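Makeup Around the House: What Works and What Doesn't

Every brand wants you to believe its bottle needs a second bottle to clean up after it. I've been suspicious of that for years, so I started trying the cheap way first and keeping track of what happened.

Brushes. Drulten sells a brush shampoo that smells like a hotel lobby. I washed 2 foundation brushes side by side, one with that and one with plain dish soap, and couldn't tell them apart the next morning. Lukewarm water, bristles pointing down, soap worked in with your fingers. Lay them flat with the tips hanging off the counter. Standing them up in a mug lets water run into the glue, and then you're picking hairs off your cheek.

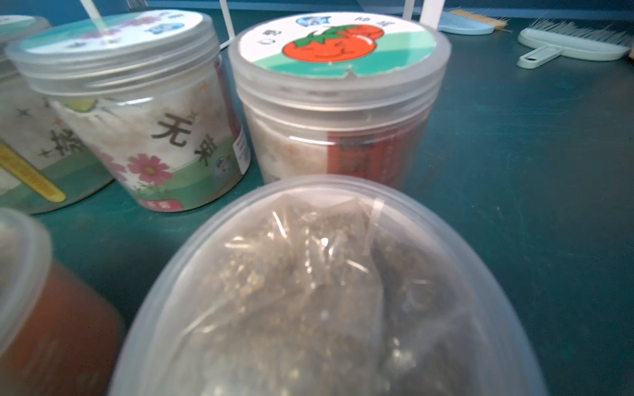
Sponges are another matter. Microwaving them is all over the internet and I don't trust it. People have scorched theirs, and a hot wet sponge can burn your hand. Bar soap and a lot of squeezing will do. If it still smells after that, throw it out.

Foundation on a collar: shaving foam. I expected nothing from this one, and it did lift a fresh smear off a cotton shirt. It did nothing for a week-old stain on polyester. Dab it, leave it 8 minutes, rinse cold. Keep the shirt out of the dryer until you're sure the mark is gone.

Broken powder. The rubbing alcohol trick works, sort of. You crush the powder, add a few drops, press it flat and leave it overnight. Mine came back hard as a tile and gave half the color it used to. Fine for a bronzer you don't love — I wouldn't do it to a good one.
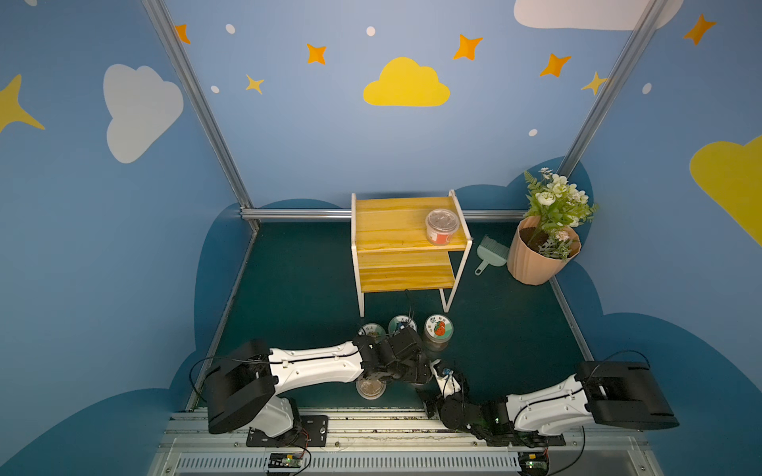

Dried-out mascara. Please don't add water or spit or contact lens solution. Standing the closed tube in a cup of warm water loosens it for a day or so, and that's all you'll get. Pumping the wand just pushes air in. The Nundik "reviver" drops didn't do any better than the cup of warm water, and you have to put them near your eyes.

Lipstick on a glass comes off with a little salt on a damp cloth, before it goes in the dishwasher.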